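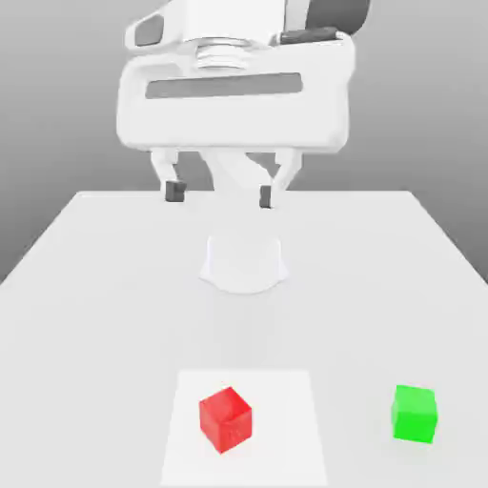
Pale worktops show every ring and scuff, and most of the damage comes from the cleaner, very little from the cooking. A large white table needs the same routine as a white kitchen counter: dust first with a dry cloth, then wipe with 5 ml of washing-up liquid in a litre of warm water. Work in straight lines from the far side towards you. Wring the cloth hard — standing water finds its way into joints and lifts the edging.

Stains

Tea and coffee: mix bicarbonate of soda with water to a thick paste, leave it on for 40 minutes under a damp cloth, then rinse twice.

Ink: dab with surgical spirit on cotton wool. Turn the cotton wool as it picks up colour. Do not rub outwards.

Turmeric: treat as tea, then repeat. Daylight fades what remains, and a mark made in July may be gone in a few days by a south window.

Heat

Laminate should be kept away from pans straight off the hob. An oven dish at 200 degrees needs a trivet with feet; a folded tea towel is too thin.

Scratches

Cream cleaner dulls a gloss finish. Test it on the underside first.

Last revised May 25, 2026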